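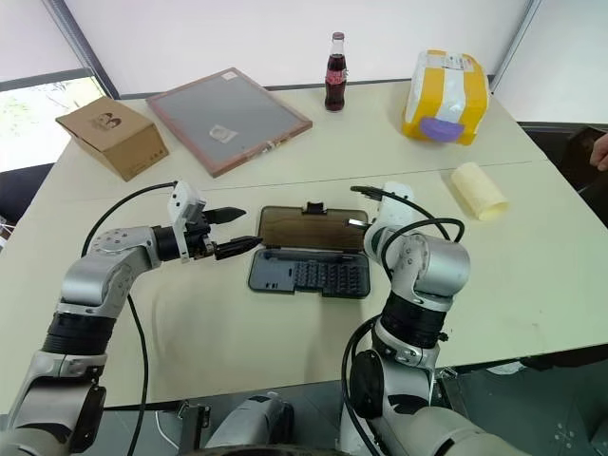
Cream table, dark grey case.

April 7, 2018

Dreßler harmonium, the one from Bornov. Day in the workshop with the reservoir off and the feeders still on. Writing this up the same evening, as the February notes were left for a week and are no use to anyone.

Where we had got to. The case had been cleaned and the back panel taken off. The pan was lifted out and put on the rack with paper over it. The first wind test was bad. With the reservoir pumped up to 100 mm on the water gauge and all the stops in, it fell to 28 mm in two minutes. A sound one of this size ought to sit there a good deal longer than that. You could hear the leak with your ear at the bottom board but not say where it came from. Gunther went round it with a strip of tissue and found air coming out at both back corners of the reservoir and along the hinge of the left-hand feeder. I had put it all down to the exhaust valve, so that was worth knowing.

Today the reservoir came off. The screws on the left were fine. The ones on the right had been turned by someone with the wrong driver and two of them had no slot left to speak of. Cut a new slot with the small saw blade and they came out with steady pressure. New screws of the same pattern are in the tin marked Trestska, third shelf. Please do not use the zinc ones, they look wrong and somebody will only have to change them back.

The cloth on the reservoir is not original. Under it there is a line of older glue and a few shreds of a thinner, darker cloth, so it has been covered once before. Whoever did it used a contact glue. It has gone to brown crumbs over most of the run but at the front edge it is still tacky, and that part was slow. Heat does not help much, it only makes it smear. What worked best was lifting the cloth dry with the wide palette knife, then scraping with the grain, then a wipe with spirit and scraping again before it had time to settle. I did the front edge in four goes and stopped for tea between the second and third.

Wood under the cloth is sound. Some worm at the lower left of the bottom board, old, with no dust coming from it. I filled the holes with thin hot glue and sawdust, which is enough, as the cloth goes over the top. There is a crack in the bottom board running from the exhaust valve opening towards the back. It has been there a long time and there is dirt right the way through it. Opened it a little with a knife, cleaned it, ran glue in, clamped it lightly across. I will put a strip of thin leather along the inside once it has had the night.

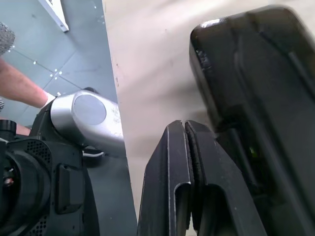
The folds are the next question. The stiffeners are card, as usual, and three of them have gone soft at the corners where damp got in. I would sooner make a whole new set than patch three. If some are new and some are old the folds close unevenly and the cloth rubs at one point, and then it will be back here in a few years. The old ones came off whole apart from the soft ones, so there are patterns for all of them. Pencilled the positions on the back of each one: F for front, L, R, and a tick at the hinge side. They are in the flat drawer under the window. Do not put anything heavy on top.

Cloth. Rang Jullis and they have the medium weight rubber cloth but not the light. Medium is right for the reservoir. For the feeders I would normally use something a shade heavier again, but the old cloth on the right-hand feeder was never heavy and it has worn evenly, so I have ordered medium for the lot. The gusset pieces I will cut from thin sheepskin. We have enough in the roll if they are laid out carefully. I drew them out on paper first and they fit, with the nose to tail arrangement, avoiding the thin patch near the neck.

Strip width for the long hinge on the left feeder came out at 127 mm, measured with the feeder held fully open and a little allowed each side for the turn. Check it again against the wood before cutting. I measured it with the feeder still in the case and with one hand holding the board.

Glue. Hide glue for all of it, no argument this time. The jar of granules is nearly done and I have put it on the list. Soaked a batch last night in cold water and warmed it this morning. The first pot was too thin, it ran off the brush and there was nothing left on the wood by the time the cloth was down. Left the lid off while I did the screws and it came right. For the record, the right thickness is when it comes off the brush in a string and the string breaks slowly. I tried a test piece on scrap pine with an offcut of the new cloth from the last job. Pulled it after lunch and the cloth backing tore before the glue gave. 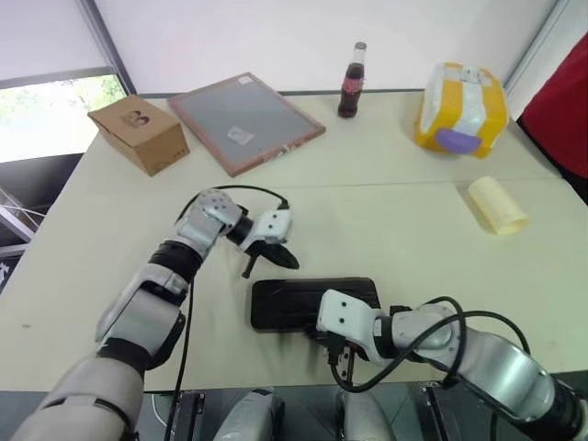 Exhaust valve. Leather on the pallet has gone hard and has a shiny ring where it sits. It might have sealed for another few years, but with the reservoir off it takes ten minutes and afterwards it takes a day. Took the leather off, kept the felt under it, which is clean and still has some spring. New leather glued on with the soft side out. Pressed under a flat iron, cold, with a sheet of baking paper between. The spring is fine. I noted its rest angle on the pattern sheet before unhooking it, and marked which end was up.

Reservoir springs. There are two, both between the boards, and the left one is weaker than the right. I had not seen that until they were on the bench side by side. It explains why the reservoir always rose with a lean to it. Could be that one was replaced, though the wire looks the same on both. Gunther's view is to open the weak one slightly by hand and leave the good one alone. Mine is to do nothing until the new cloth is on, since new cloth is stiff and will change how it all moves anyway. We agreed to wait. If it still leans after a fortnight's playing in, he can have his way with the pliers.

Pan and reeds. Not today's work, but I had a look under the paper while the crack was clamping. Most of what is in there is fluff. Two reeds in the upper half of the 8 foot set do not speak at all, and one speaks late. Drew the first silent one and found a thread of felt caught between the tongue and the frame. Slid it out with a piece of thin card and it spoke at once by mouth. The other has a crack near the root. I could feel it before I could see it, the tongue gives a dull click on one side. That one will have to be replaced or sent out. I would look through the box of odd reeds before ordering anything, there are several of similar width in there from the instrument that was broken up. It will need filing to pitch.

Please remember when putting reeds back that they go in by hand or with the hook, never pushed with a screwdriver. There are marks on some of the frames where that was done in the past.

As to pitch, it is a good bit above modern and it is even with itself. I do not want to tune the whole thing down. The people in Bornov play it alone, with singing, and never with other instruments. I have written to ask them once more so it is in writing. If they say leave it, then it is only the odd ones that need touching. A light scratch at the tip to bring up, at the root to bring down, and wait for it to cool after handling before deciding it is wrong.

Keys. Front bushings are moth-eaten from the middle upwards. Not terrible in the bass. I lifted out a handful and the guide pins are clean, only a bit dull. Red bushing cloth is in stock but I have not checked the thickness against what is left of the old. Somebody check before cutting the whole strip.

Knee swell on the right sticks. It is the wooden pivot, swollen on the hinge side. Eased it with fine paper wrapped round a dowel and a rub of graphite. It now drops back by itself.

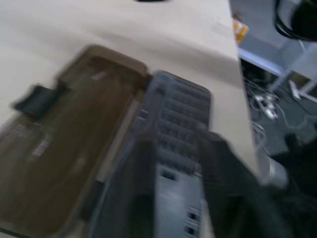
Open tool case. Lid on the left, dark blue-grey tray on the right.

Left to do before the cloth arrives:
Strip the left feeder.
Finish cleaning glue off the inside edge of the top board, front side only, the rest is done.
Cut new card stiffeners from the patterns. Grain along the length.
Leather strip over the crack once the clamps are off.
Cut gussets from the sheepskin and skive the edges. Blade wants sharpening first.
Look for a replacement reed in the odds box.

Left to do afterwards: reservoir covering, feeders, refit, wind test with the same gauge in the same place. I drilled nothing for the gauge, it goes in through the spare hole where the tremulant was once fitted, with a cork. The cork is taped to the gauge. Test at the same starting height as before so the two can be compared.

Clamps stay on until Monday. Glue pot is washed and upside down by the sink. Schmieder has the key to the back room and says he will be in early to start on the feeder.

Asked about the lettering on the front board: leave it as it is. Dry cloth only, no wax over the gold.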